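Workshop notes: looking after the kitchen cell

The kitchen cell at Vadside went back into use in September after its regular service, and Hajnalka Kozma has asked for the routine to be written down so that whoever is next on the roster can follow it. The simulated copy of the kitchen gets checked at the same time as the real arm, and most of the trouble this year has come from the two drifting apart.

Service on the arm

The arm is due every 1000 hours. It had 868 on the clock when Finbarr Ó Briain heard a tick in the elbow, so we brought the job forward. Power off at the wall, tag on the switch, then take the joint covers off one at a time and keep the screws with their own cover. The tick was a loose cable clip rubbing on the inside of the housing. He replaced the clip, wiped out the old grease and put the covers back on.

After any work on a joint, the zero position has to be set again. Run the arm home at low speed, check the marks on each joint and save the new offsets under the job number. This one is 1871.

Matching the simulation

Load the new offsets into the Kikon kitchen file before running anything. Move the simulated arm to the shelf pose and look at the gap between the gripper and the underside of the shelf. The foil box stays on the shelf and the potted plant stays on the counter – please don't tidy them away, as the test poses were saved with both in place.
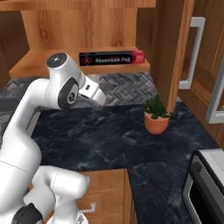
Before you sign off

Run the short test at low speed, then again at normal speed. Write the hours and job number in the log, in pen. Spare clips are in drawer 19, and if you take the last one, let Finbarr know so he can order more.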